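Wrist camera pose is good far away, drifts near the socket – planner or calibration?

Posted in Manipulation & Motion Planning

slatwise

Hi all, long-time reader, first post. I'm writing the software side of a PC teardown cell and I've been stuck on the same thing since June, so please be gentle.

The setup is one arm, one fixed camera looking at the whole workspace, one small camera at the wrist. The computer lies on its side on a slotted platform and the arm works from above. My pipeline is pretty plain. The fixed camera finds the chassis and gives me a rough board pose, the planner brings the arm to a pre-grasp over the socket, and then the wrist camera takes over for the last bit. 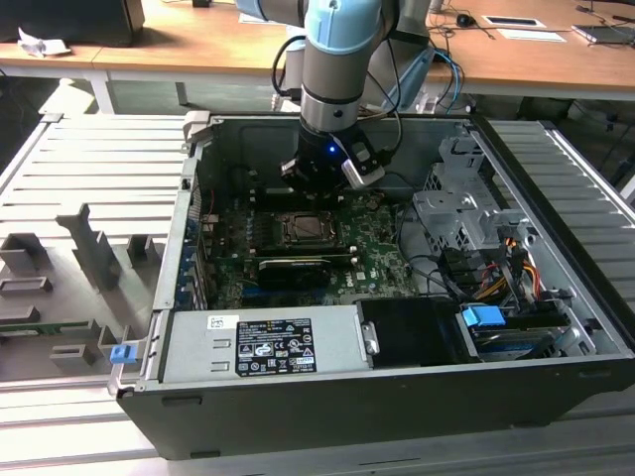
I hand over to the wrist camera at 37 mm above the board, and up to that point everything agrees nicely. Both cameras put the socket in the same spot, the planner is happy, the trajectory is smooth. Then as the fingers get close the estimated socket pose starts to slide sideways. It isn't noise, it's a slow, steady drift, always toward the memory slots, and by the time the fingertips are at the socket edge I'm off by 2 mm. For finding a retention lever that might as well be a mile.

Things I've tried so far: redoing the hand-eye calibration (twice), slowing the approach way down, and swapping the pose filter for the one that ships with Fekley. The last one made the drift smoother, which I guess is progress of a kind.

My gut says calibration, but the numbers from the calibration run look great. Is there something obvious I'm missing? I can post the config if that helps.
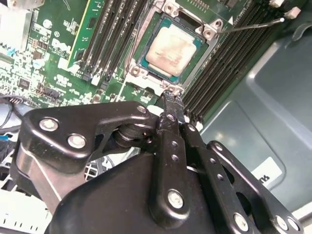
Anselmo Zabala

Check your mask before you touch the calibration again. At handover your fingers cover a small part of the wrist view, and close in they cover a lot more of it. If the pose estimator matches features on the board, it's losing the ones on the gripper side of the socket and keeping the ones on the far side, so the fit gets pulled in one direction. That would give you exactly this slow, one-way slide.

I had the same thing in a connector job on Lumenta. What worked for me, in order:

1. Log how many matched features you have at each step of the approach, and plot where they are on the board. My log had 2,774 of them at handover and a sad little cluster in one corner at the end.

2. Mask the gripper using the joint state, with the finger opening included. A fixed mask drawn once with the fingers open is wrong as soon as they close.

3. Throw out matches on anything shiny. A bare heat spreader gives you highlights that move when the camera moves, and a matcher will happily grab them. The metal around the socket can do the same. 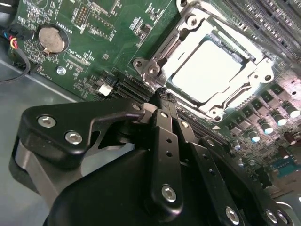
4. Below some height, stop updating the pose at all. Freeze the last good estimate, go the rest of the way on kinematics, and let a force threshold tell you when you've touched. Over a move that short your arm is far more repeatable than your vision.

If step 1 shows the features still spread out nicely all the way down, then I'm wrong and you should go back to the hand-eye transform. Collect the calibration poses close to the target this time. Most people take them all from far away and get lovely residuals that don't mean much up close.

tomcat_ros

just use a better camera. we switched ours and never looked back

fernhollow

Agree with the mask idea. One more to look at is timestamps – if your image stamps are late, the pose will lag while you're moving and it looks a lot like drift. Quick test: stop the arm halfway down and wait. If the estimate creeps back to the right place, it's timing (or your filter is too slow). If it stays wrong, it's what Anselmo said. We lost most of a month to this in Stadia before somebody thought of just stopping the arm.

slatwise

Okay, did the stop test first because it was easy. The estimate stays wrong when I stop, so not timing. Then I plotted the features and yep, near the bottom they're nearly all on the memory slot side, and my mask was the fixed kind, fingers open. Ugh. I've got the joint-state mask half written and I'm going to add the freeze below 2 cm. Will post the plots once I've cleaned them up – thanks, both of you!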